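Can a machine clear and wipe down patio tables yet?

Posted in Small Business and Home Help

My sister and I run a little coffee place in Pernport with outdoor seating, and every Sunday I find myself out there picking up other people's wrappers and wiping down slatted tables until my back complains. I keep seeing clips of robots folding towels and loading dishwashers, and it got me wondering whether there's anything a small shop could buy that would do the clearing. I don't need it to carry coffee or chat with anybody. Just pick up what's left behind, wipe the top, and move along to the next one. Has anyone here tried, or looked into it seriously? I'd be so grateful for a plain opinion before I get my hopes up.

Javiera Tapia

Hi Javiera! I spent a good many years fixing packaging machines and I still follow this stuff more closely than my wife would like, so bear with me. The short version is not yet, at least for a shop your size. The longer version is that your job is really two or three jobs, and some of them are much closer than others.

Wiping is the near one. A flat, bare top is fairly easy for an arm. Slats are harder — crumbs go down in the gaps, and a cloth that drags across the edges doesn't clean between them. Picking up is where it gets interesting.

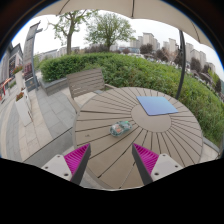
Photo: Facundo Montecinos

Take the small clear plastic bag on this table. You or I would have it in the trash without a thought, but a machine has to find something see-through and wrinkled that shines in the light, then get hold of it without squashing whatever is inside. After that it has to decide whether it's garbage at all. Somebody may be coming back for it! And the blue square pad near the back presumably shouldn't go in the same bin, so now it needs to know what belongs to the table and what doesn't.

Then there's everything about working outdoors: umbrella poles, chairs tucked in close, wind, kids. I timed a demo unit at a trade show in September and it took roughly 4 minutes to clear one indoor table, with a technician standing by.

If it were my place, I'd put a bin within easy reach of every table and keep a stiff brush handy for the slats. Ask again in a couple of years, I'll probably still be here.

Facundo Montecinos

we had a Zondex floor scrubber at my old job and it was great on floors. tables no. it can't reach them lol

Escobar64

Get a leaf blower.

pledance_fan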